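Five years and counting (my 1825 days)

Last updated: April

Print this page | E-mail this to a friend

So I did the math on the back of a pharmacy receipt and it came to 1825 days since my last round of chemo. Five years! (Yes, I know there's a leap day in there somewhere, please don't write to me, I like my number.)

I was 47 when I was diagnosed, and I had blamed everything else first. The itching was the new detergent. The night sweats were my age, obviously. The lump above my collarbone was a pulled muscle from hauling boxes when we moved to Lultatdale. I would've gone on like that for months if my dentist hadn't put her hand on my neck and gone very quiet.

I had 8 cycles at the Hladun clinic, up on the second floor where the heat never worked right. People ask me what it was like and I mostly talk about the boredom, the taste of pennies, and how badly I wanted a pickle and then couldn't stand the smell of one. My hair came back curly, which I loved, and then it went straight again, which I'm still mad about.

What I really wanted to write about is the walking. When treatment ended I couldn't make it to the mailbox without sitting down on the neighbor's wall. My nurse told me to pick something small and do it every day, so I picked the mailbox. Then the corner. Then the bakery on Rilar Street, and I stayed at the bakery stage for quite a while because they have almond rolls.
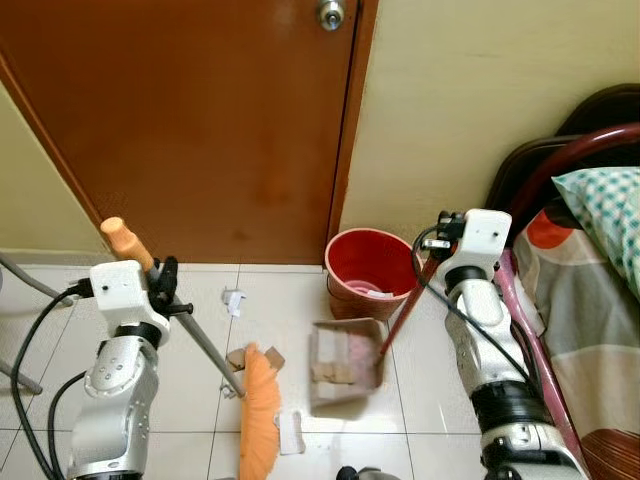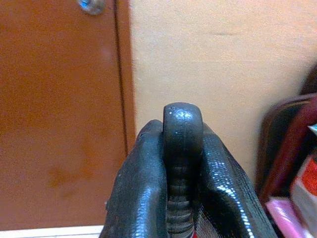
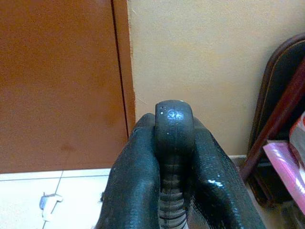

Last spring I signed up for the Wutorent charity walk, slow group, and came in close to the back with a blister and a huge grin. Between my sister's office and the ladies from my choir I raised 1000 dollars for the patient travel fund, so people who live way out can get a ride to their appointments. I'm doing it again this year, and I've bought better socks.

My checkups are once a year now. I still don't sleep the night before, and I still buy myself an almond roll on the way home.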